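Capital Request, Second Draft

1. Scope

The request covered one packing cell with two arms, to be installed at Hilirthorpe in November. I was the analyst assigned to it. Plallico had asked me for a number and a justification, in that order, and the form allowed 70 words for the justification.

The first draft had come back with a single comment: "Why two?" I had answered it in the margin. One arm could serve every container on the table if the table was small enough, but it would have to travel the full width between picks. A second arm shortened the travel. It also added a second controller, a second gripper, a second service contract and a second thing to be late. I deleted the last item before I sent it.

The reply asked me to visit the trial cell and confirm the layout before anyone signed.

2. Site visit

Navgate ran the trial in a room at the end of a long corridor. There was a chair for me. I put the quote on my knee and checked the lines against the table.

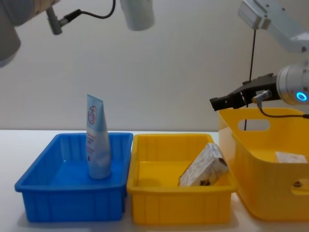 The quote had the containers under "sundries," at a price lower than the cable ties. I asked the technician whether their position mattered. She said it mattered more than anything else on the sheet. If a bin moved by the width of a thumb, the arms would still go where the bin had been.

I wrote that down and asked what it would cost to stop a bin from moving. She looked at the table for a while.

"Tape," she said.

Our form had no line for tape. It had Equipment, Installation, Training, and Other, and Other needed a signature from a floor above mine. I have worked with this form for nine years. In that time I have put a forklift battery, a drain cover and a funeral wreath under Installation, and all of them were approved.

3. Comparison

Barbier had quoted for the same job with one arm on a rail. Their price was 31 percent lower. It left out the rail's floor anchors, the guarding and the freight. With those added, the gap closed to a figure I could have defended either way.

I am paid to produce a figure that can be defended one way.

I stayed through the afternoon to get a feel for the cycle. My notes from that time are poor. They say "cables, check spares" and "tub deeper than tray, does depth change reach?" and then, lower on the page, "quiet." I had expected to be bored. I had also expected to think about my brother, who packed boxes for a living until his shoulder gave out, and I did think about him. He would have wanted to know who refilled the bins.

I asked the technician. A person refilled the bins.

"Is that person in the quote?" I asked.

"No," she said. "You already have that person."

I turned back to the staffing sheet for Hilirthorpe. The post was listed as vacant from November, with the saving carried into our first-year return. Without that saving the payback period went from two years to three, and three was the limit.
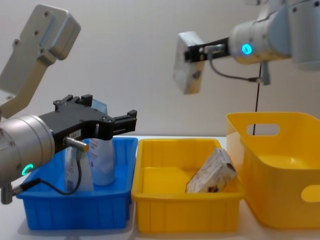 4. Revision

I rewrote the request that evening in the hotel. I restored the post and its wages. I moved the containers out of sundries and gave them a line of their own, with spares. I added cables, a spare gripper for each side, and a roll of floor tape at the catalog price. The payback came to three years exactly, and I checked it by hand with the hotel pen.

For the justification I had 70 words. I used most of them on reach, travel and service terms. The remainder said that the cell would need one person to load it, that this person was now included, and that earlier drafts had left the post out in error. The error was mine. The form did not ask whose it was, but there was room.

5. Status

The request was returned the following week with one comment, beside the tape.

"Can this be Installation?"

I changed it and sent it back. The post was still on the sheet, on the line below, and there was no mark next to it.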